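Gripper Selection Deserves a Household Test
14 shares | 3 comments

Otness maintains that a gripper should be judged on ordinary kitchen work before its load rating is discussed. Purchasing offices still tend to begin with the data sheet.

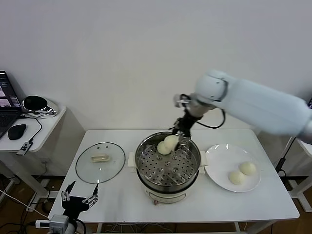
Reaching into the steamer with the plate alongside.

A steamed bun is light, soft and easily marked. Our Stustgate protocol calls for 112 transfers with each gripper, and the lid counts as part of the task.
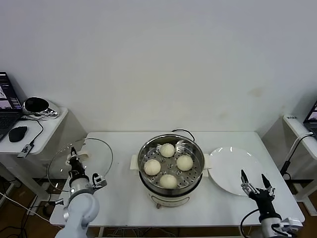

The lid is the harder object

A rim of thin metal around clear glass offers two fingers very little to hold. We believe lid handling should be scored separately from bun handling.
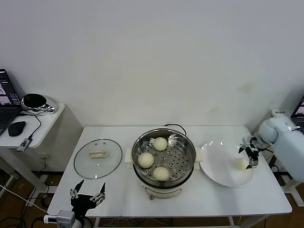

Release matters as much as grasp

Vendors publish closing force. Few publish how a gripper lets go at the plate, and we ask that they do so. Wrist cameras should also be compared with the fingers open and in view. 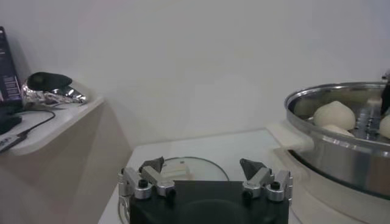
MAGLAYA, March. The Prullico working group will accept comments on the protocol through the end of the month. Otness supports its adoption.

Copyright Otness. All rights reserved. | Contact | Back to top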